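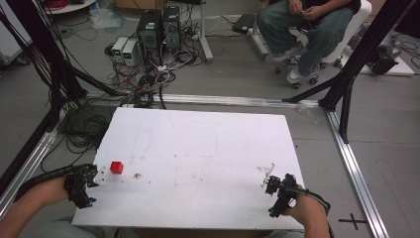

Weißes Brett mit rotem Würfel auf grauem Boden.

Sesis 7 räumt den Autostart auf

Der Softwarehersteller Tanner hat am 26. April 2025 die Version 7 seines Wartungsprogramms Sesis veröffentlicht. Die Windows-Anwendung entfernt temporäre Dateien, verwaltet Autostart-Einträge und sucht nach doppelt gespeicherten Dokumenten. Neu ist eine Übersicht, in der jeder Eintrag einzeln abgeschaltet und später wieder eingeschaltet werden kann. 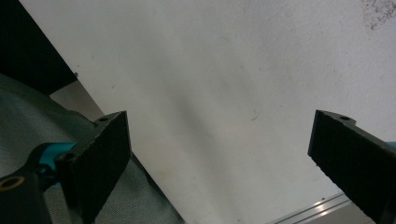
Die Installationsdatei ist 148 MB groß, auf der Festplatte belegt das Programm 489 MB. Eine portable Ausgabe für den USB-Stick soll im Mai folgen. Sie kommt ohne Einträge in der Registrierung aus, verzichtet aber auf die zeitgesteuerte Reinigung.

Nach Angaben von Entwicklungsleiter Lorenz Zürcher wurden 154 gemeldete Fehler behoben. Darunter war ein Absturz beim Durchsuchen von Netzlaufwerken, der auch Nutzer der Sicherungssoftware Dadiline betraf. Wer beide Programme einsetzt, sollte zuerst Sesis aktualisieren und den Rechner danach neu starten.

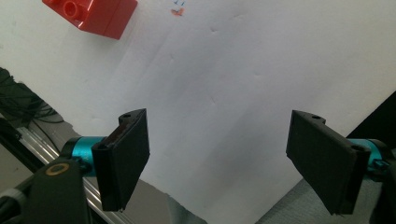 Schwarze Greiffinger vor weißem Papier.

Für Privatanwender bleibt die Grundversion kostenlos. Lizenzen für Firmen und Schulen vergibt Tanner weiterhin über den Standort Herham. Bestehende Verträge gelten auch für die neue Version.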